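# About Dixit

We sell tables. The table is called the Delline, it comes in white, and it has a flat top with no holes in it. If you arrived from one of those lists of desks that will change the way you work, we should say early that we don't think a desk can do that.

Shivam Dixit started the firm in a rented unit at Gostcombe, after some years fitting out offices and workshops for other people. Much of that work was cutting holes. A client would order a table, then order a hole in the table for the wires, then order a plastic cap for the hole, and by the next visit the wires would be running over the front edge because that was where the person using the table wanted them. The caps were usually in a drawer.

So we are suspicious of cable management as an idea you can buy. We have tried the trays, the clips, the fabric sleeves, the magnetic spine that hangs off a leg, and the box that hides the power strip until somebody needs to switch it off. A few are fine. Most were plainly thought up by someone who sets up a desk once, for a catalog, and never has to unplug anything in a hurry.

What people do in practice is closer to what you find on a Delline on any working day. The cable gets plugged in, there's more of it than the job calls for, and the extra lies in a loop on top.

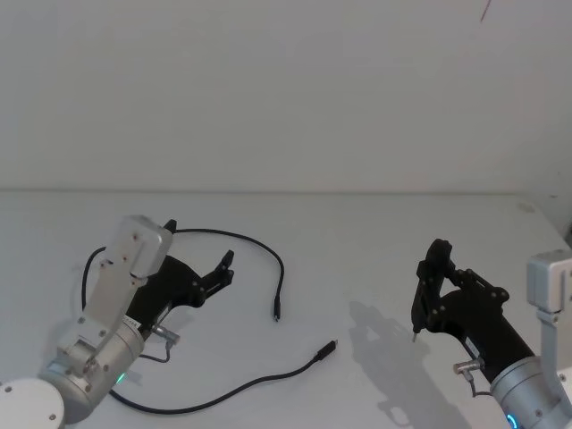 Aslı Canpolat wrote to tell us we were letting ourselves off lightly. Her view is that a loop on the table is one sleeve away from being on the floor, that we sell to people who will believe anything that saves them a job, and that a single hook under the back edge would cost us next to nothing. She has a point about the hook. We now put one in the box with every table, unfitted, along with two screws. We still doubt that many get used.

## What we make

The standard top is 135 centimeters wide. There is a longer one at 200, which we will try to talk you out of if your room is small, because a long table against a wall mostly collects things at the far end. Both come in the same plain white.

Why white? The usual claim is that it makes a room calmer. We have no evidence for that, and the people who say it tend to be selling paint. White shows you what is on the table. A black plug is easy to find on it, and so is a dropped screw or the ring from a coffee mug. It also shows every mark, and anyone who tells you a white surface "stays clean" has not owned one for long. Wipe it with a damp cloth and mild soap. Don't use the scouring side of a sponge, whatever the sponge packet says.
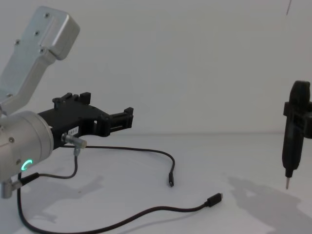
*White top against a white wall, leads out.*

## Where we are

The workshop moved from Gostcombe to Saltthorpe one January, which we don't recommend as a month for moving. The Saltthorpe building is colder and has a better loading door. Tables are made there and go out from there, and we do our own deliveries within 30 miles. Beyond that we use a carrier and pack as if the carrier dislikes us.

There is a small showroom at the front. It has both sizes set up, and you are welcome to bring whatever you plan to put on yours – monitors, lamps, a sewing machine, chargers, the lot – and spread it out for as long as you like. This is more useful than our measurements. Several people have done it and then gone home without buying, having worked out that their existing table was all right.

## Things we don't claim

We don't call the Delline ergonomic. It is one height, and whether that suits you depends on you and your chair. We don't call it sustainable either, as we haven't yet seen a definition of the word that we would be willing to be held to. We can tell you that we sell spare legs, and that the first 612 tables we sold take the same legs as the ones we make now.

The product reviews on this site include the bad ones. The complaint about the corners was fair and the corners have been changed. The complaint that the table "looks like nothing much" has been left up without a reply.

Write to us through the contact page, or come by the showroom on a weekday. Please measure your doorway first.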